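From: Roman Makowska
To: restik-list
Subject: Re: [restik] Second pressing and the Tonivville date

On Friday Dee wrote:

> Two things. First, is it true the LP is being repressed, and if so is it
> the same master? My copy has a bad bit of sibilance on side two, on
> "Ruiz-Ortega" mostly, and I'd like to know whether that's my copy or all
> of them before I buy it again. Second, has anyone heard if Tonivville is
> still going ahead? The venue page has lost the listing.
>
> Also, did the instrumental version of "Nasteck" ever come out anywhere
> other than the tape? I can't find it.
>
> Dee

Hello Dee, hello all,

Taking these out of order.

Tonivville is still on. I spoke to the promoter last night. The venue has moved to a new ticketing system and anything on sale before the change dropped off the public page. Tickets already bought are valid and the names have been carried over. Doors are at half past seven, with one support, and we should be on by nine. There is a curfew at eleven so we will start on time, which those of you who came in January will be pleased to hear. The new listing ought to be up by the weekend. If you turn up and there is any trouble at the desk, ask for me.

The set will be most of the LP, two from the tape and one new song that doesn't have a title yet. We have been playing it at rehearsal as "the slow one", although it has stopped being slow. Jo has moved from guitar to the organ for it and I am playing the bass part with a capo on, because I wrote it in the wrong key for my voice.

The repress is happening. The first pressing was 246 copies, after the plant rejected a few from an order of 250, and the last box went at the end of the autumn tour. The sibilance is on all of them, I'm afraid. I have played four copies on two decks and it is there on every one, worst in the second verse. It isn't on the download. The cut was loud for a side that runs to nearly 22 minutes, and "Ruiz-Ortega" sits close to the label where there is least room. So the second pressing has a new cut, a bit quieter, with a de-esser on that one vocal and nothing else touched. The running order stays as it was. I did ask about swapping the last two songs on side two but that would have meant new labels and a new sleeve, and we have 8 boxes of the old sleeves in the hall.

Test pressings have come back and I have been through them three times. Side one is fine. Side two is much better, with a faint tick before the last song which the plant say is only on my copy — Jo's doesn't have it, so I believe them. We have approved them. The price will be the same as before. Anyone on this list who bought the first pressing can have the second at cost. Send me your order number and I will sort it out by hand.

"Nasteck" without the vocals was only ever on the tape. It was a rough mix made for Jo to practise to, and it went on side B to fill a gap. The original session is on a drive that I can open but the organ track is missing, so there is no prospect of a proper mix. I can transfer it from the tape and put it up as a free download if people want it. The 1468 plays it has had on somebody's upload suggest that a few of you do. I have no objection to the upload, by the way. It runs fast, is all, nearly a semitone, so if you have been learning it from there that is why it doesn't match the record.
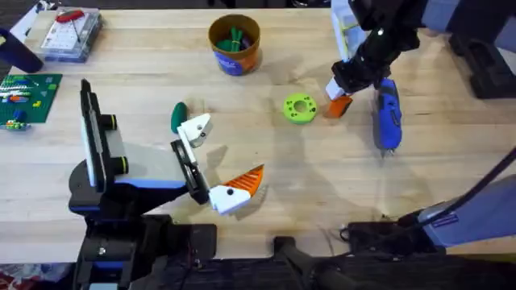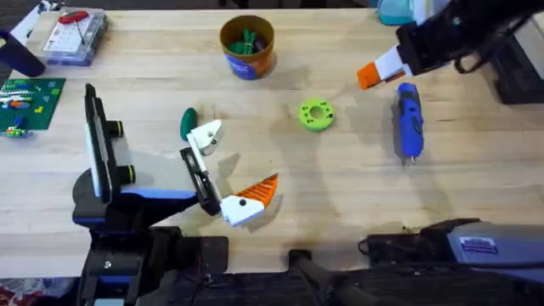
Other news, such as it is. We are recording again for two weekends next month, same room as last time, same desk. Five songs are ready and three are not. I would like to do the drums and bass live together and leave everything else until later — last time we did it all at once and spent most of the mixing time trying to get the organ out of the drum microphones.

The old message archive for this list is also being moved. There are 2880 posts going back to when it was only the demo club, and the new host can take all of them, but attachments over a certain size won't come across. If you posted a live recording here in the early days and still have the file, please hang on to it and let me know. I am particularly after the Restik acoustic set, the one with the broken string in the second song. My own copy stops halfway through.

Dee, send me your order number when you get a minute.

Roman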